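Home Notes Opinion Storage Archive Contact

July
By Gerardo Russo

The case for the shallow tray

Most advice on small-item storage recommends dividers. I have used divided drawers for 19 years and now consider them a poor choice for mixed goods. A divider fixes the size of a compartment before the contents are known. Sponges, packets and small cartons do not share a size, so half the cells overflow and the rest hold one object each.

An open tray or box with low sides has no such limit. Everything can be seen from above, and a flat block can lie across two smaller things. The cost is order. Items settle into a pile and the smallest go to the bottom.

Tin-yau Lo, my neighbour in Cisstead, objects that a pile is only a drawer with the front missing. I accept part of this. Past some 18 items an open tray becomes slow to search, and the excess should go to a second one. Below that number I find it quicker than any divided unit I have owned, including the Bozkurt insert I gave away.

Colour matters more than labels. A purple packet is found at once; a tan sponge among other tan sponges is not. Keep like-coloured goods apart, and sort on a cloth large enough to spread things out before they go in.

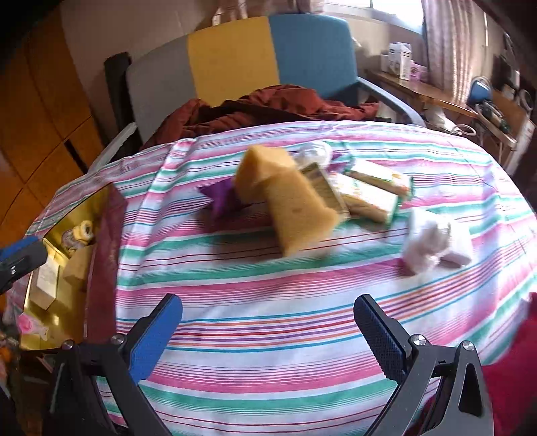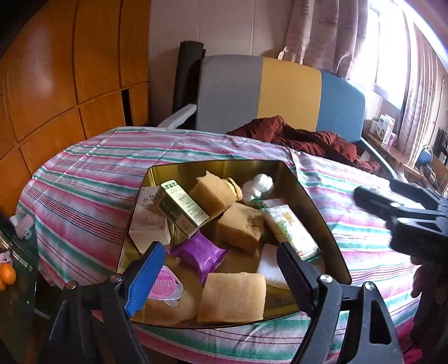 Sponge-like blocks over the striped cloth, first picture; the gold-coloured tray with its mixed contents, second picture.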